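Share on Facebook 3
Share on Twitter 2
2 comments

The handling cell after nine months

2/17/20

The cell on our side of the building has been in regular use since May. I was asked to write up the changeover for the other shift and ended up with more notes than the form had room for. The rest of them go here.

Background

Palport makes and repacks small mixed goods for other companies. Most orders are short. A part arrives, it is picked up, turned, set down in the right position and passed on. Before May this was done by hand at four benches. The arms came from Grirolska and the control software is Trena, version 3. Installation took two weeks. Writing the handling routines took most of the summer, and they are still being changed.

The unit of work in Trena is called a routine. It holds an approach path, a finger opening, a closing force, a lift height and a release point. At the end of January we had 574 saved routines. Many are near copies of each other, saved under a new name when someone changed one value and did not want to lose the old one. Cleaning up that list is now a real part of the job and was not in anyone's job description.

What the bench staff do now

Two of the four manual benches are gone. The people who worked there were moved, none were let go, and I will say that the move was handled better than I expected. The work itself is different. At a bench you picked up a part and corrected your grip without thinking about it. At the cell you have to say where the fingers go, how far they open and how hard they close, and you have to say it in numbers.

People with long bench experience are good at this once they get past the screens. They already know that a smooth domed top is a bad place to grab, and that anything standing on a tube should be held by the tube. A new hire with software training will often try the widest part first. The routine then fails on the lift, and the fault log says only "grip lost."

The wrist camera view has become the main teaching tool. It shows both fingers and the part between them, so two people can stand at the monitor and discuss the same contact point. Before that we trained by pointing from the side, which hides one finger completely.

A grip on the tube with the black dome sitting clear above the fingers is the one I use when I explain contact height. The pad on the right finger is textured, and the inner edge of the left one is worn where it meets the tube. Wear on that edge changes the effective opening by a small amount. We now check both fingers at the start of each shift and enter the result in the log.

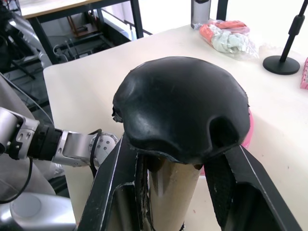
Things that did not get easier

Table clutter. On the old benches you could keep a bottle, a bag of parts and a stand within reach and work between them. An arm can do that too, but only if the objects are where the approach path assumes they are. There is no agreement yet on what may stay on the table during a run. My preference is a marked zone along the far side. The other shift prefers to clear everything. Both are workable, and switching between the two at handover costs time.

Cables. The cable at the wrist needs enough slack for full rotation, and the slack hangs. The Grirolska manual gives a minimum loop and no maximum. We set ours by trial.

Fault handling. A bench worker who drops a part picks it up. A cell that drops a part stops, and a person has to clear it, confirm it and restart it. In January we logged about 1027 stops of all kinds. Most were cleared quickly, but each one interrupts whatever that person was doing at the time. Staffing was planned on run time and did not include this. It has been raised with management and I expect one more position on the day shift.

Pay grades

Routine writing is graded above bench work, and fault clearing is not. In practice the same people do both in the same hour. Dimitriou, the outside firm that did our grading review, looked at the cell for one afternoon and put the two tasks on separate sheets. I have asked for a second visit.

Next on the list is a naming rule for routines: part family, finger set, closing force, date. The old names stay searchable until the duplicates have been checked against the log.

2 comments

Get new posts by email. Enter your address to subscribe. You can unsubscribe at any time.

This site uses cookies to count visits. By continuing to read you accept this.

Related posts
Finger pads: when to replace them
Trena 3 upgrade notes
Shift handover sheet, revised
Reading the fault log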